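Skulden Open Day

The Skulden Open Day is a yearly public event held in October in the town of Varkport. It is organised by Skulden, a small laboratory which develops control software for robot arms in household settings. The event is best known for its simulation demonstration, in which visitors follow the work of a virtual arm among ordinary objects of the home. The demonstration is shown on a large screen, and every session is led by a member of the staff.

History

The laboratory was founded by the engineers Gearóid Madigan and Jarmila Štěpánek, who had worked together before on sorting machines for parcels. In the first years it received only school groups, and these visits had to be arranged by letter. The open day in its present form began after the laboratory moved to the former net store at the harbour, where there was enough space for seated visitors. The first edition had nearly 500 visitors, more than the building could comfortably receive, and since then entry is by free ticket.

Simulation demonstration

The main demonstration takes place in a simulated room, drawn by computer. The software used for this is called Hafstein and was written mainly by Jingyi Jia. The visitor sees the gripper and the objects from a changing point of view, and can ask the operator to stop the program at any moment.
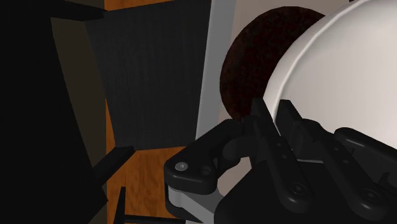
A session is divided into two parts. In the first part the operator explains how a movement is planned: the place of the object, the direction of approach, the opening of the jaws and the speed near the contact. In the second part the program is run again with changed values, which are proposed by the public. It is allowed to propose values which are clearly wrong, and Madigan has written in the programme booklet that these are often the more instructive ones.

Rounded objects have an important place in the demonstration. A bowl has no flat side which a pair of jaws can hold, and the operator must choose between the rim and the outer wall. The rim is thin and easy to reach from above, but the bowl can turn when it is lifted. The wall needs a wider opening and a more exact position. Both methods are discussed with the public, and the staff do not present one of them as the correct answer.
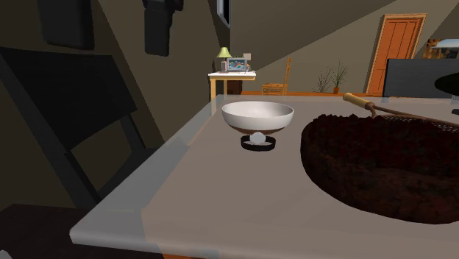
The furnishing of the virtual room was for some time a matter of discussion inside the laboratory. Štěpánek preferred a bare test bench, as it was used in the daily work. Jia wished for a room with furniture, plants and pictures on the wall, so that visitors without technical knowledge would feel at ease. The second opinion was followed, and the light was also made uneven on purpose - dark corners and strong shadows are a known difficulty for programs which depend on camera images.

Other activities

Beside the demonstration there is a workshop for children from the age of 8, where simple grippers are built from card and string. It was started by Ultan Keane, a retired teacher of woodwork. A short talk on safety is given at 2 in the afternoon. Zokport, a local supplier of bearings, lends the chairs and pays for the printing of the booklet.

Reception

The local newsletter described the event as "slow, but in a good way". Malachy Fahy, who reviewed it for the same newsletter, found the explanations clear and criticised the long waiting time between the sessions. The sessions were afterwards made shorter, and a second screen was placed in the entrance hall.

See also

Robot end effector
Computer simulation
Science festival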